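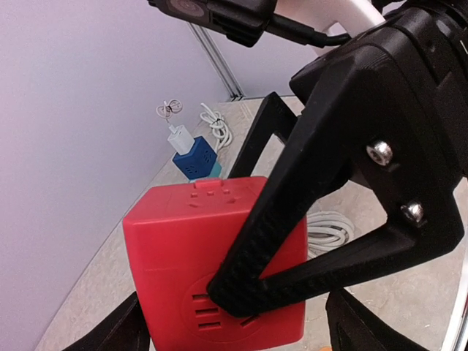 **Retel Cube power strip, red**

The Retel Cube is a power strip in the shape of a block. A usual strip is long and slides away behind the desk, but this one stays where you put it and you can reach the sockets without going on your knees. The body is bright red plastic with rounded edges, so it is easy to find on the floor of a workshop or under a crowded bench.

There are sockets on the top and also on the front face, where they sit inside a large raised circle. We recommend to use the top for things you plug and unplug every day, and the front for what stays in, for example a lamp or a modem.

## Details

- Colour: red
- Cord length: 4 metres
- Width: 17 centimetres
- Warranty: 5 years, with receipt
- Item number: 166
- For indoor use only

## Before you order

Please check the plug type of your country. We keep the Cube in more than one version, and the version is printed on the label of the box. If you are not sure, write to us and send a photo of your wall outlet. Zodwa Chauke answers these messages, normally in the morning.

The Cube is not made for heaters, kettles or other appliances which take a lot of power. Those should go directly in the wall. Do not connect one Cube to another, and do not cover it with cloth or paper while it is in use.

## Cleaning

Unplug it first. Wipe the outside with a dry cloth. For dust in the socket slots a soft brush works well – please no spray and no water. Red plastic can lose some of its colour in strong sun, so a place away from the window is better.

## Delivery and pick-up

Orders are sent from our Ivside store. You can also pick up at the Pekatby counter if you choose this at checkout, and then there is no delivery charge. We hold the parcel until the end of the month. Unused items can be returned in the original box, also at the counter.

The grey Cube is sold out and will come back in June. For larger orders, for schools or offices, ask for Sumeya Sisay and she will prepare a quote.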